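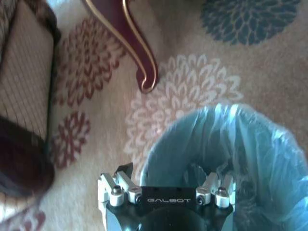
A Galbot gripper over the lounge carpet at Donuslow, beside a lined wastebasket.

Robot takes on the bins at Donuslow, staff hours shift to evenings

March 25, 2025

Guests at the Donuslow hotel will be sharing the ground floor lounges with a robot from this week. Floors and bins only for now. Beds, bathrooms and anything upstairs stay with the housekeeping team.

The hotel, owned by the Pinari group, has been trying out the machine in the mornings before the lounges open. It goes round the public rooms, picks dropped items off the carpet and puts them in the nearest basket. Napkins, sugar wrappers, the odd wine cork. A person still ties up the bags and takes them out.

Pinari says no jobs go. Contracts stay as they are, same hours in total, but four of the morning shifts move to the evening, when the restaurant is busiest and the lounges get the most use. That is the bit staff have been talking about.

Some are pleased. Evening work at the hotel pays a little more and the bending was never popular, one housekeeper said, with the low chairs and table legs to get round and her knees not what they were. Others with school-age children say a 6am start suited them fine and they weren't asked early enough. First notice went up on the board in the staff corridor, eight days before the new rota. The housekeepers wanted a month.

A spokeswoman for Pinari said the notice was "shorter than we would of liked" and that anyone who can't do evenings can keep mornings until July. After that it goes to a one to one meeting with the manager. No word yet on what happens if everybody asks for the same thing.

The work on the machine itself is being done by Flotberg, which fits out hotels and care homes with cleaning equipment. Two of the housekeepers have had training from the firm and will be in charge of it on their shifts. They set it going, stop it, and note down whatever it leaves behind. There is an extra payment for this, 60 pounds a month. Staff have asked for it to be written into contracts. Pinari is "looking at it".

Furniture has been the slow part. The lounges are full of old pieces, carved legs, scroll feet, patterned rugs, and the hotel did not want any of it shifted or swapped. Flotberg spent the first mornings going very slowly near the chairs. The patterned rugs are awkward too, the firm says, as small bits of litter don't show up well on the flowers. Housekeepers said they could have told them that.

Anything the machine isn't sure about gets left where it is for a person to pick up. That was a request from the team, after a worry over earrings and hearing aids going in the bin. Lost property still goes to the front desk in a labelled envelope, same as before.

There is a written rule on breakdowns as well. If it stops, mornings are covered by whoever is on, and the time is paid as extra. Staff pushed for that one. When the laundry got its new folding machine, they say, every fault was covered for nothing out of lunch breaks.

Pinari would not give a price for the robot. It did say it will look at the results in July before deciding on its other hotel, the Alhassan, which is a good deal bigger at 200 rooms and has more lounge space to cover. Staff there have already asked to see the Donuslow rota and to speak to the housekeepers without managers in the room. The group has agreed to the first, and is to reply on the second.

Guests who would prefer not to have the machine near them can ask at the desk and it will be kept to another room. Lounges open at the usual time. Breakfast not affected.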